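工单标题:中断比赛续赛后黄牌累计重复,导致球员被误列停赛名单
所属系统:Vovis 竞赛管理平台 / 纪律处罚模块
关联设备:Wulline 场边录入终端
提交单位:Ornano 足球俱乐部 竞赛事务部
受理单位:联赛竞赛管理平台技术支持组
优先级:高(影响下一轮参赛资格确认)
工单状态:已解决,已关闭

一、问题描述(提交单位填写)

我俱乐部一线队主场对阵 Bayram 俱乐部的联赛,因雷暴天气于第52分钟中断,经比赛监督与双方俱乐部确认,改期自中断时刻起续赛。续赛已于8月内完成,比赛结果已由竞赛部门核准并公布。

续赛结束后,我部在平台“下一轮参赛资格”页面发现,我方2名球员被标注为“累计黄牌停赛”。经核对俱乐部留存的比赛报告副本,上述球员本赛季实际累计黄牌均未达到停赛标准。平台显示的累计数较实际多一张,多出的一张均对应中断前已出示的黄牌。

根据竞赛规程,参赛名单须在下一轮比赛前提交。目前平台禁止将上述球员列入名单,保存时提示“所选球员不具备参赛资格,请联系纪律部门”。我部已与纪律部门联系,对方答复未就上述球员作出任何停赛决定,并建议向技术支持组提交工单。

恳请贵组尽快核实,并于名单提交截止前恢复正常状态。

二、受理记录

09:10 工单受理。支持组已查看提交单位所附比赛报告副本及平台提示内容。请提交单位补充下列信息:
(1)续赛时是否使用与首次比赛相同的 Wulline 终端;
(2)续赛前终端是否执行过“新建比赛”操作;
(3)平台“比赛事件”页面中,中断前的进球、换人记录是否同样出现重复。

10:25 提交单位回复如下:
续赛当日使用的终端并非首次比赛所用终端。原终端在中断当晚已归还联赛设备库,续赛时由比赛监督领取另一台。据我方场地联络人员记录,新终端登录后没有自动显示该场比赛,录入人员遂选择“从平台导入”,随后完成续赛录入。是否点击过“新建比赛”,我方无法确认。
比赛事件页面中,进球记录没有重复,比分显示正确。换人记录亦未见重复。仅黄牌存在两组,时间相同、球员相同,第二组的来源栏为空。

10:40 支持组备注:进球与换人未重复,仅纪律事件重复,与以往因重复建赛引起的问题表现不同。以往同类问题中全部事件均会成对出现。转交数据同步小组进一步排查。

11:15 已向纪律部门发函确认。对方书面答复:未就该场比赛中断前或续赛期间的黄牌作出追加处罚,亦未撤销任何一张。停赛标注完全由系统自动计算产生。

三、影响范围核查

13:30 支持组对该场比赛双方报名球员进行比对。中断前裁判员共出示黄牌4张,其中 Ornano 俱乐部与 Bayram 俱乐部各2张。上述4张在纪律模块中均存在两条记录。续赛阶段出示的黄牌仅有单条记录,数据正常。

Bayram 俱乐部所涉球员累计数同样偏高,但即便按重复计算也未达到停赛标准,故平台未产生停赛提示,该俱乐部此前亦未提交工单。支持组已以站内通知方式告知其情况。

14:20 为排除其他比赛受影响的可能,支持组导出本赛季全部在册球员纪律记录共344份,逐一与已核准的比赛报告比对。除上述比赛外,未发现事件时间、球员及牌种完全一致的重复记录。本赛季其他改期比赛均在开球前决定延期,不涉及中断后续赛的情形。

四、原因分析

15:45 数据同步小组反馈初步结论。

平台对比赛事件采用两条写入途径。进球、换人等事件写入比赛主表,以比赛编号与事件序号作为唯一标识,重复上传时后一次覆盖前一次,不产生新记录。红黄牌除写入主表外,还会同时生成一条纪律记录,写入纪律模块,供停赛计算使用。

纪律记录的唯一标识由比赛编号、终端会话号和事件序号共同组成。在通常情况下,一场比赛只使用一台终端,会话号自始至终不变,重复上传不会造成影响。本次续赛更换了终端,新终端在执行“从平台导入”时取得了中断前的全部事件,并在续赛结束后将完整事件列表一并回传。平台据新会话号判断中断前的黄牌为新事件,由此在纪律模块中再次写入。

来源栏为空的原因,在于导入事件不携带原始录入人员信息。该栏为空本身不影响计算。

16:30 支持组在测试环境中复现上述过程,步骤如下:
1. 在测试环境建立一场比赛,以终端甲登录并录入开球、进球、黄牌、换人各类事件;
2. 在终端甲上选择“比赛中断”,填写中断时间,上传并退出;
3. 以终端乙登录,选择“从平台导入”,确认中断前事件已显示;
4. 在终端乙上选择“恢复比赛”,录入续赛事件直至终场;
5. 上传终场数据,查看纪律模块。
结果:中断前黄牌出现两条记录,续赛黄牌为一条,进球与换人无重复。与提交单位所述一致。

如第3步改用终端甲继续录入,则不出现重复。如终端乙与终端甲使用相同的录入人员账号登录,重复依然存在,说明问题与账号无关。

五、临时处理

17:05 鉴于名单提交时限临近,支持组在征得纪律部门书面同意后,对 Ornano 俱乐部所涉球员的重复纪律记录作“无效”标记。标记操作保留原记录,仅将其排除于累计计算之外,操作日志同步抄送纪律部门备查。

17:20 重新运行下一轮参赛资格计算。停赛标注已消除,参赛名单页面可正常选择上述球员。

17:35 对 Bayram 俱乐部所涉球员作同样处理,累计数已与比赛报告一致。

17:50 请提交单位登录平台核对,并就以下事项予以确认:
(1)“下一轮参赛资格”页面不再显示停赛标注;
(2)球员个人页面的累计黄牌数与俱乐部留存记录一致;
(3)参赛名单可以保存并提交。

18:30 提交单位回复:第(1)项、第(3)项确认正常。第(2)项中,一名球员的个人页面仍显示处理前的累计数,与资格页面不一致。

18:45 支持组答复:个人页面读取的是缓存统计,每日夜间更新一次,不参与资格计算,不影响名单提交。为避免误解,已手动刷新该球员统计,请重新登录后查看。

19:00 提交单位确认个人页面显示已更正,名单已提交并取得回执。

六、永久修复

次日 09:30 数据同步小组提交修改方案,主要内容如下:

其一,纪律记录的唯一标识不再包含终端会话号,改为与比赛主表一致。会话号作为附加信息保留,仅用于追溯。

其二,终端执行“从平台导入”后取得的事件标记为只读,终场上传时仅回传本终端新录入的事件。如录入人员需要更正中断前的事件,应由比赛监督在平台端办理,终端不再提供修改入口。

其三,纪律模块在停赛计算前增加一致性检查。如某场比赛的纪律记录数与比赛主表中的红黄牌数不相符,系统暂停对该场比赛的自动计算,并向纪律部门发送待核提示。

11:00 纪律部门对第三项提出意见:赛后经复核撤销的红黄牌,在主表中仍保留,而在纪律模块中已作废,两者数目本就不同,若简单比较总数将产生误报。数据同步小组采纳该意见,检查时将已作废记录一并计入。

14:10 修改后的程序部署至测试环境,按第四部分步骤重新执行,另增加以下情形:
中断后更换终端并再次中断;
续赛阶段对中断前已得黄牌的球员出示第二张黄牌;
终场数据因网络故障重复上传;
赛后撤销中断前的一张黄牌。
各情形下纪律记录均与主表相符,第二张黄牌能够正确识别为两黄变一红。

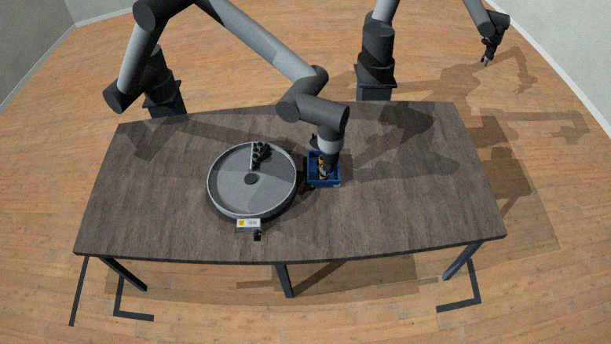
图1 仿真画面:深棕色木纹桌面旁的两台机械臂,左侧一台的夹爪伸入蓝色小箱

16:00 测试结果经竞赛部门与纪律部门会签同意,安排于当晚无比赛时段上线。

23:15 上线完成。平台服务中断时间未超出公告所列时段。

第三日 08:40 支持组再次导出纪律记录进行比对,未发现新增重复。此前标记为“无效”的记录保持原状,不作删除,待赛季结束后随全部纪律档案一并归档。

七、操作提示(面向各俱乐部及比赛监督)

如比赛中断后需择日续赛,请按照下列要求办理:

1. 比赛监督应在终端上选择“比赛中断”,不得选择“终场”或“取消比赛”。误选“终场”的,应立即联系支持组,不得自行新建比赛。
2. 中断时间以裁判员确认的时间为准,精确到分钟。补时阶段中断的,须在备注栏填写补时已进行的时间。
3. 续赛可使用任意一台已完成更新的 Wulline 终端。终端首页显示的程序版本低于平台要求的,登录时会提示更新,更新完成前不能执行导入。
4. 导入完成后,请与裁判员留存的中断前记录逐项核对,包括场上球员、已用换人名额及红黄牌。核对无误后方可选择“恢复比赛”。
5. 续赛名单的调整以竞赛规程及竞赛部门书面通知为准,终端不对此作自动判断。
6. 终场上传后,俱乐部如对累计黄牌数有异议,应在平台“纪律记录”页面提交异议,并附比赛报告副本。涉及下一轮参赛资格的,请同时拨打值班电话。

八、后续往来

第三日 10:05 提交单位来函询问:本次误列停赛期间,平台曾向俱乐部登记邮箱自动发送停赛通知,该通知是否需要由纪律部门另行撤回,以免日后存档时产生歧义。

第三日 11:30 支持组答复:自动通知仅为系统提示,不构成纪律决定,其效力以纪律部门签发的文书为准。考虑到俱乐部存档需要,纪律部门同意出具书面更正说明,载明该通知自始无效,并已通过平台收件箱分别发送至两家俱乐部。

第三日 14:20 提交单位确认收到更正说明,另提出建议:希望自动停赛通知中列明构成累计的各场比赛及黄牌时间,以便俱乐部自行核对。

第三日 15:00 支持组已将该建议登记为功能需求,由竞赛部门统一评估。该需求与本工单分别管理,处理进度可在平台“需求查询”页面查看。

第三日 15:10 提交单位同意关闭工单。

九、关闭信息

解决方式:数据更正及程序修复
根本原因:纪律记录唯一标识包含终端会话号,更换终端后重复写入
受影响比赛:Ornano 对 Bayram(中断后续赛)
受影响俱乐部:2家
是否影响已公布的比赛结果:否
是否有球员因此缺席比赛:否
附件:比赛报告副本;纪律部门书面同意函;测试记录;更正说明

工单关闭后如再次出现同类情况,请在原工单页面选择“重新开启”,无需另行提交。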